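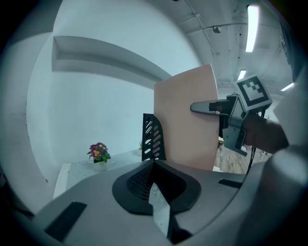

Rose pâle, noir et gris clair côte à côte.

Les teintes pâles dans les petits logements
Notes de l'intervenant, Climier, 13 avril 2026

Diapo 1. Ouverture
Remercier la salle. Préciser que la présentation porte sur la peinture des murs et des boiseries dans les logements de petite surface. Le sol et les textiles seront vus en juin, ne pas s'y lancer même si on me pose la question.
Dire d'où je parle : je fais de la mise en couleur pour des particuliers et des bailleurs, je ne vends pas de peinture. Les échantillons sur la table du fond sont de la gamme mate Solitz, parce que c'est celle que j'avais au dépôt. Tout ce que je dis vaut pour un autre fabricant.

Diapo 2. Ce qu'on entend par pâle
Une teinte pâle contient beaucoup de blanc, mais ce n'est pas ce qui la définit à l'œil. Ce qui compte est l'écart avec ce qui l'entoure. Un rose posé contre un blanc franc paraît rose. Le même rose contre un beige chaud passe pour un blanc un peu sale. Montrer les deux cartons, l'un après l'autre, en laissant du temps entre les deux.
Rappeler la question du nuancier papier. Il est imprimé sur fond blanc brillant, souvent en petits carrés, et personne n'habite dans un carré de ce genre. Demander à la salle qui a déjà choisi une couleur en magasin et l'a regrettée. Ne pas commenter les réponses trop longtemps, j'avais perdu dix minutes la dernière fois.

Diapo 3. La lumière
Orientation nord : lumière froide et régulière. Les gris tirent vers le bleu, les roses perdent leur chaleur. On peut compenser avec une pointe d'ocre.
Orientation sud : les pâles se délavent à midi et reviennent le soir. Regarder l'échantillon à plusieurs moments de la journée avant de trancher.
Éclairage artificiel : la plupart des gens voient leur salon surtout le soir. Il faut donc juger la teinte avec les ampoules qui resteront en place. Une ampoule à 2000 kelvins jaunit tout, y compris un gris choisi avec soin. Passer la lampe de démonstration sur les trois cartons.

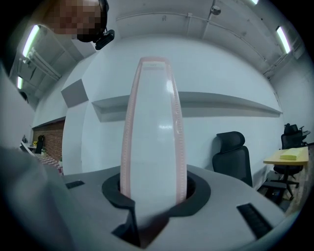
Parler ensuite de la finition, que les clients décident souvent en dernier. Le mat absorbe la lumière et cache les défauts du support. Le satiné se lave mieux. Le brillant renvoie le plafonnier et fait ressortir chaque reprise d'enduit, on le garde pour les portes et les plinthes si le support est bien préparé. Dans une entrée étroite, je mets du satiné en bas et du mat en haut, dans la même teinte. La différence se voit un peu de biais, cela ne gêne pas.
Quelqu'un demandera pour la cuisine. Satiné lessivable partout, sauf le plafond.

Diapo 4. Le cas de la résidence Bevbridge
Logements d'une pièce avec coin cuisine, tous peints en blanc cassé à la livraison. Le bailleur voulait une remise en peinture sans allonger la durée des travaux. Budget de 300 euros de fournitures par logement, sous-couche comprise.
Expliquer le choix retenu : un seul mur en rose beige, celui du fond, les autres dans un gris très clair. Boiseries blanches. Le mur du fond est celui qu'on voit en entrant, il paraît plus proche et la pièce semble moins en couloir.
Dire ce qui n'a pas marché. Dans les logements du rez-de-chaussée, le gris clair était trop froid et on a dû reprendre avec une autre base. Le devis n'avait pas prévu cette reprise. Depuis, je fais un essai par étage au lieu d'un essai par bâtiment.
Si on me demande les références exactes, renvoyer à la feuille distribuée à la sortie.
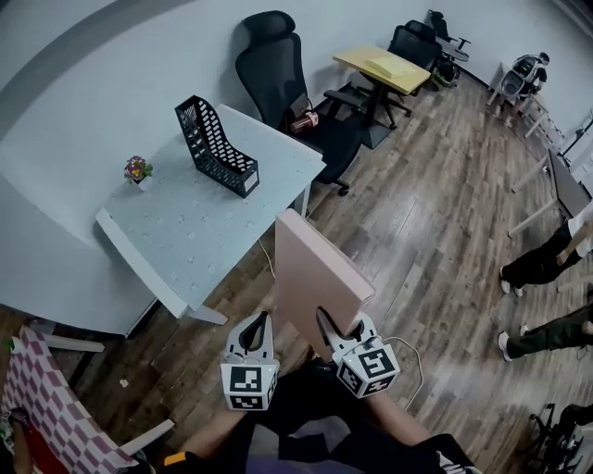 Rose beige à proximité d'une table gris clair à pieds blancs.

Diapo 5. Tenir compte des meubles
On peint rarement une pièce pour des meubles neufs. Commencer par noter ce qui va rester : table, lit, rangements, canapé. Un meuble clair à pieds blancs se fond dans un mur pâle, ce qui allège une petite pièce. Si tout est clair, il manque un repère et l'ensemble devient fade. Un peu de noir suffit, un pied de lampe ou un cadre.
Le bois demande plus d'attention. Le chêne jaunit à côté d'un gris bleuté. Le noyer supporte presque tout. Le pin verni des années passées est difficile, je conseille un beige rosé assez soutenu plutôt qu'un blanc.
Parenthèse possible si la salle suit : la porte du réfrigérateur est une surface blanche de bonne taille, et son blanc est presque toujours plus froid que celui des murs.

Diapo 6. Faire un essai correct
Peindre une plaque et pas le mur. Une plaque se déplace, se pose derrière un meuble, se met près de la fenêtre puis dans l'angle sombre. Deux couches, avec le rouleau prévu pour le chantier. Laisser sécher complètement avant de juger, la teinte change au séchage.
Laisser une bordure blanche autour de la plaque fausse le regard : peindre jusqu'au bord.
Karamanlidis, rue de la gare, vend des plaques toutes prêtes et prépare des petits pots à la demande. Pour ceux qui viennent de loin, un carton épais fait l'affaire, il faut seulement le mettre sous une pile de livres quand il gondole.
Garder les plaques, en notant au dos la référence, la finition et la pièce.
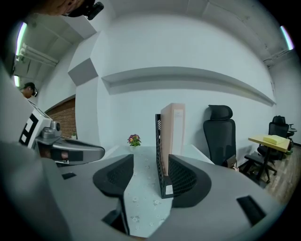
Gris, noir et blanc, avec une table au milieu.

Diapo 7. Le gris, dernier point
Le gris a mauvaise réputation parce qu'on l'a mis partout. Il reste utile dans un petit logement, à condition de savoir vers quoi il penche. Poser l'échantillon sur une feuille blanche : le vert, le bleu ou le violet apparaît tout de suite. Un gris qui penche vers le violet va bien avec le rose pâle. Un gris vert à côté du même rose donne un effet d'hôpital.
Plafond : rester sur un blanc, ou sur la teinte des murs coupée avec du blanc. En dessous de 4 mètres carrés, salle d'eau ou toilettes, je peins le plafond comme les murs.

Diapo 8. Questions
Prévoir 20 minutes. Les questions qui reviennent : peut-on peindre sur du papier peint (oui s'il tient bien, après essai dans un angle), combien de couches sur un ancien mur rouge (sous-couche teintée, puis deux), que faire des restes (pot bien fermé, retourné, au sec).
Rappeler la feuille de références et récupérer les cartons Solitz avant de rendre la salle.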